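Learning to Play Tennis After Six Years of Saying I Would

April 2019

I signed up for adult beginner tennis in the winter, mostly because the courts in Anville are a short walk from my apartment and I was tired of walking past them. The class costs 70 dollars for a block of lessons. I had told people I was going to do it for six years. My sister finally stopped asking, and that bothered me more than the asking had.

I am not athletic. I ran a little in college and stopped. My job is at a desk, doing billing for a company called Clumis that sells replacement parts for commercial dishwashers, and the most exercise I got last year was carrying boxes when we changed floors. So my expectations were low, and I think that helped.

The class is taught by Busisiwe Buthelezi. She played in college and has been coaching ever since, and she runs the beginner group in the evening after the kids are done. There is very little talking. She shows you the stroke twice, puts you at the service line, and feeds you balls until you stop thinking about your feet. If you hit one into the next court she feeds you another one. I have had teachers who wanted to discuss every mistake, and I prefer this.

For the first few lessons we didn't use the full court at all. Everyone stood close to the net and tapped the ball back and forth. I found this dull and also hard. My partner was a retired mail carrier who had played in high school and still had good hands. I would send him something ugly and he would send me something easy. I apologized a lot until he asked me to quit it, and after that we got along fine.

The forehand came first. Mine is still too flat, but it goes in more than it goes out. The backhand is two-handed, and I like it better, probably because I had no bad habits to bring to it. When I pick up a racket without thinking, my right hand wants to do something from softball, a short chop with the wrist locked. With both hands on the grip I can't do that.
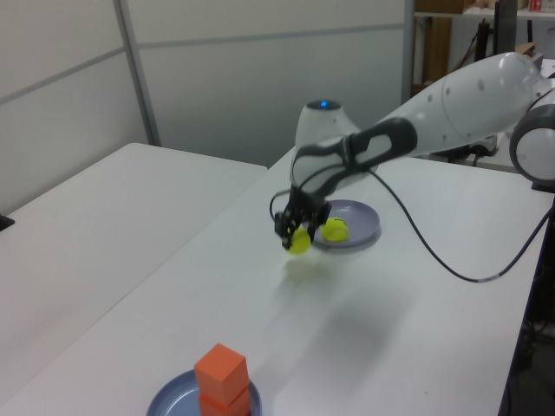 Serving is the part I have spent the most time on, and most of that time has gone to the toss. I had assumed the serve was about the arm with the racket. Busisiwe watched me miss a whole row of them and said to put the racket down on the bench and just toss. She had me do it for most of a lesson. The ball should leave the hand without spin, a little in front and a little to the right, and the way I was gripping it made that impossible. I had it down in my palm, squeezed tight. She wanted it held lightly by the fingers, the way the black gripper has its tennis ball between two fingers up there, with nothing wrapped around it. Then the arm goes up straight and the hand opens. I practiced in my kitchen until I hit the light fixture, and now I practice in the parking lot behind my building.

The toss is better now. The serve is not much better, but when I miss I can usually tell why, and I couldn't before. Most of the time I have let the ball drop too low and I am swinging at it from around my ear.

A few practical notes for anyone in the area who is thinking of starting.

You don't need a good racket. I bought a used one at Zwane, the sporting goods place next to the tire shop, for 19 dollars. The grip was peeling, so I had them put a new one on. A woman in our group has a very nice racket and hits the ball about as well as I do. She would say the same.

You do need court shoes. I did the first two lessons in running shoes and rolled my ankle going sideways. It wasn't serious, but I missed a week. Running shoes are tall in the heel and they tip. Buy the shoes before you buy anything else.

Bring water. The fountain by the gate has been shut off since last July and there is a paper sign on it saying it will be repaired.

Also, the lights on the far two courts go off earlier than the others. If you want to stay and hit after class, take one of the courts near the street. They fill up fast when the weather is warm.

The next block of lessons moves us back to the baseline, and we are supposed to start playing points. I have played a few already with the mail carrier, and I lost all but one of them. The one I won was a ball that hit the top of the net and fell over on his side. He says it counts. I have signed up and paid, and I asked to be kept in the same group as him if there is room.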